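2 min read · 9 comments

mesunico_fan: So Jolitz got bumped to the Saturday headline slot at Urquhart Park in July! I've seen them four times and I'm already hunting for a ride. 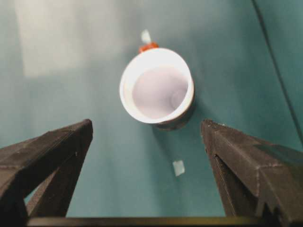

dankwa_a: Are single-day tickets still on sale?

mesunico_fan: Only for Sunday. Saturday went in one morning.

esten1529: Sorry, but Jolitz as headliner is a stretch - they have one good album. Esten should be closing.

dankwa_a: Esten played 7 songs last year and walked off. No thanks.

esten1529: The sound was awful that night, not their fault. 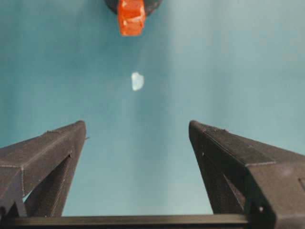 And the new album is way better live, so give them another shot.

4 shares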